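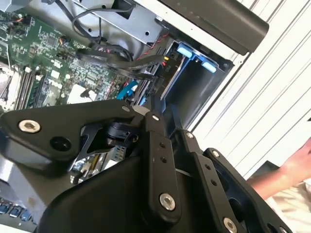 **Wanted: people to strip, clean and rebuild old desktop towers (paid, Illberg)**

Short notice, sorry. We need 3 more pairs of hands for the autumn batch, first session is 12th September. 200 towers on the shelves, mostly office machines, all out of use since July when the Mösli offices cleared their second floor. They go back out to schools and clubs once they're sorted.

You don't need a certificate. You do need patience with small screws.

**What the work is**

- side panel off, dust out, quick look over the board
- memory out of the slots, checked, back in (mind the latches, the old ones snap)
- drives out of the bay, wiped or swapped, back in the caddy and into the bay
- SATA and power cables re-seated. Tuck them in, dont leave them across the fan
- note on the sheet what's missing: processor, heatsink, graphics card, whatever
- panel back on, label, shelf

Some towers come in more or less complete, some have been raided for parts already. If the socket's empty, write it down and carry on with the rest. Processors get fitted at the end by Ambros and only by Ambros, bent pins cost us a fair bit last time.
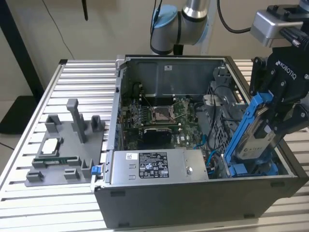 *Drive caddy at the bay, tower on its side. CPU socket still empty on this one.*

Towers get worked on lying flat, open side up. Benches are slotted metal so bring a jumper with sleeves you can roll up, the edges are cold first thing. Also the insides of the cases can be sharp, esp. the drive cages. Gloves if you want them, we have small and large, medium on order.

**Who we're looking for**

Anyone over 18 who can sit or stand at a bench for 2 hours at a go and read a small label without guessing. Useful but not needed: you've put a PC together before, you know one end of a SATA cable from the other, you write neatly. Beginners get a morning with Regula Thaler first, she goes slowly and doesn't mind being asked the same thing twice.

Not for you if you want to work on laptops. We've none in this batch. Printers neither, please stop bringing printers.

**Hours and pay**

Two shifts, morning or afternoon, pick one and stick to it if you can. Same hourly rate for everybody, paid at the end of the month. Bus fare back if you keep the tickets. Tea and coffee there, lunch is your own affair, the Lelo bakery across the yard does rolls till they run out.

We'd like people who can stay till the whole batch is done, but if you can only do part of it say so and we'll see. There's a bigger lot coming after from Raletow, 1,000 machines if it all goes through, so there could be more work for those who want it. Can't promise that yet.

**How to apply**

A few lines is plenty. Name, phone number, which shift, anything you've mended before (bikes and radios count). No CV needed, no photo. Hand it in at the workshop office or put it through the door, marked for Ingeborg Kaufmann. If she's out give it to Benedikt Lüthi on the loading side.

We ring everyone back, even if its a no. Evenings mostly, so pick up if it's a number you don't know.

Bring with you on the first day: ID, bank details, closed shoes. Reading glasses if you use them. Leave magnetic bracelets at home. Screwdrivers are provided and stay on the bench!! We lost half a set in the last round.

Entrance is the green door round the back, front one is locked at weekends.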